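We use cookies to remember your reading settings. Accept | Manage

4.2 Line length and reading comfort

The second study compared four column widths for the body text of the Brolteo product catalog. Participants were 148 adults recruited through Selholm, a print and design shop, and all of them read the same 900-word passage. Type size, leading and paper stock were held constant. The passage was set in Misel, a text face with open counters and a fairly large x-height, and the headings were set in Solanki. No hyphenation was used in any version, so the narrow columns had a more ragged right edge.

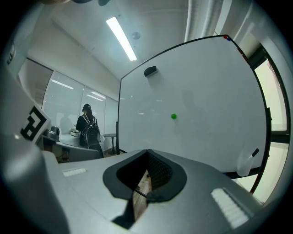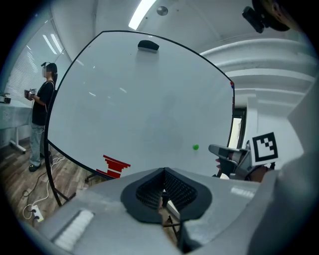
Figure 9. Two views from one place; the second includes a whiteboard.

Readers preferred the two middle widths, and the preference held for both age groups. The narrowest column was described most often as "choppy" and the widest as "tiring." Several readers lost their place when moving from the end of a long line to the start of the next, and leading that worked at the middle widths did not prevent this. Heading size also mattered. A heading should stand out by scale and weight before color is added, much as the red stepped marking on the whiteboard in Figure 9 is easy to pick out from the pale surface even though it is made only of stacked strokes. We therefore kept all headings black in the final layout - the colored versions tested in January gave no gain in search time.

The ratings should be read with some care. The catalog pages were printed on one side only, and a bound copy with a tight inner margin may behave differently. A follow-up with 233 readers used bound copies and is reported in the next section, together with the results for captions and price tables.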